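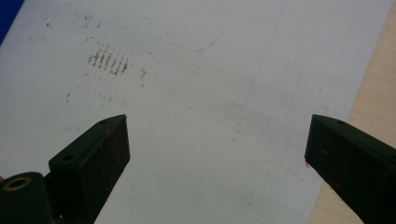
Mwende wrote back overnight that she would not change the starch until we know the drying time is under control, and that the last run mixed the two up. She's right. Paste stays as it was. Only drying changes this week.

August, notebook 3, morning

Wheat paste for the map linings, continued. The Minen sheets are still cockling at the corners after lining. The old entry blames the paste for being too thick. I reread it and the dilution was fine, but the sheets went under weight at different times because I was called away to the phone in the middle of it.

Batch made at 8:20. One part starch to five parts water, soaked first, then cooked slowly in the small double pot and stirred the whole time. It turned translucent later than usual. Strained twice through the horsehair sieve. A few lumps left on the second pass, thrown out. Thinned by brush in the bowl until it dropped off without a string. Smells clean. No preservative, so whatever is left gets tossed tomorrow night.

Test pieces are offcuts from the Heltitholm ledger, not anything from the collection. Cut 11 strips, all with the grain running the long way. Grain marked in pencil on the back, top right. Taner says to mark the felt side too. Did that on the second lot only, so the first lot can't be used for that question.

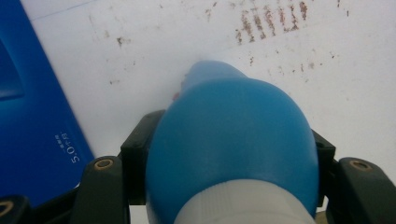
Blue bottle, white cap.

Drying, as set up:
First lot: between blotters, under the board, blotters changed after 15 minutes and again at noon.
Second lot: same blotters, no change until noon.
Third lot: polyester web against the face, felts outside that, light weight only.

Noon. First lot flat, slightly cool to the touch, so still damp inside. Second lot has a wave along one long edge on every strip. Third lot is flat in the middle and lifting at the ends. I had expected the felts to do better than this. Konrad thinks the weight was too light for how small the strips are and that a full sheet would behave differently. Possible. We don't have a spare full sheet to find out with. 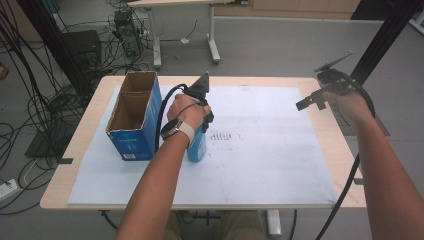
The early blotter change is the part I would keep whatever else we do. It costs one trip back to the press and the difference shows by lunch. Going to put the first lot back under until tomorrow and check again before anyone trims.

Humidity in the back room was up again. The dial by the door and the one on the shelf don't agree, and I went by the shelf one. Need to ask Montserrat when they were last checked against each other.

To do:
Order blotter, the heavier weight, cut to press size.
Repeat second lot with felt side marked.
Write to Slamet about the lining tissue. The last roll was thinner than the one before.
Wash the sieve tonight. It was left with paste in it last time and took an hour to clear.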